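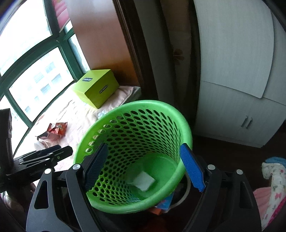

Green basket, small white square at the bottom.

Email copywriter wanted (part-time, remote, starting in September)

Hi! I'm Nazanin Sharifi, and I run the email side of things at Traltbridge, a small marketing shop in Pudholm. We write newsletters, welcome emails and those little "your cart misses you" notes for local and online stores. I've been writing most of them myself for the past few years and I can't keep up anymore, so I'm looking for a second pair of hands.

The job is 20 hours a week to start. You'd be working mostly on two accounts. One is Najafi, a family grocery and spice business with a list of 1208 subscribers who open nearly everything we send (they write back, too, and you'd be answering some of those). The other is Pladow, which sells garden furniture online and is a lot more seasonal. Their list is only 438 people right now and they'd love to get it to 1000 by next summer. I have ideas for that, but I'd like yours more.

What a normal week looks like: two or three newsletters from first draft to send, a handful of subject lines to test, and a call with me at 10 a.m. to look at what people clicked on. Once a month we put together a short report for each client. I'll do the spreadsheet part if you really hate spreadsheets — but you do need to be able to read one.

I don't care much about degrees. I do care that you can write a plain, friendly sentence and cut it in half when I ask. If you've written for a school paper, a band, your aunt's bakery, whatever, send it! Experience with any email tool is nice to have, and we'll teach you ours in the first week. You should be okay with clients changing their minds the night before a send, because Pladow does this a lot and we love them anyway.

Pay is $32 an hour, paid every two weeks. You can live anywhere in the US as long as you're around between 10 and 2 Eastern. If you're close to Pudholm you're welcome at the office, where we have a spare desk by the window and pretty bad coffee.

To apply, send me three things you've written (links are fine) and a short email telling me about a newsletter you read all the way through and why. Please skip the formal cover letter. My coworker Amirhossein Kazemi and I read everything together, and last time we hired we got 49 applications, so give us two weeks to get back to you. If we like your stuff, we'll set up a half-hour video call and then a small paid writing test, two hours tops.

Write to nazanin@traltbridge.example and put "Email writer" in the subject line, or a better subject line if you've got one. Questions about hours or pay can go to the same address.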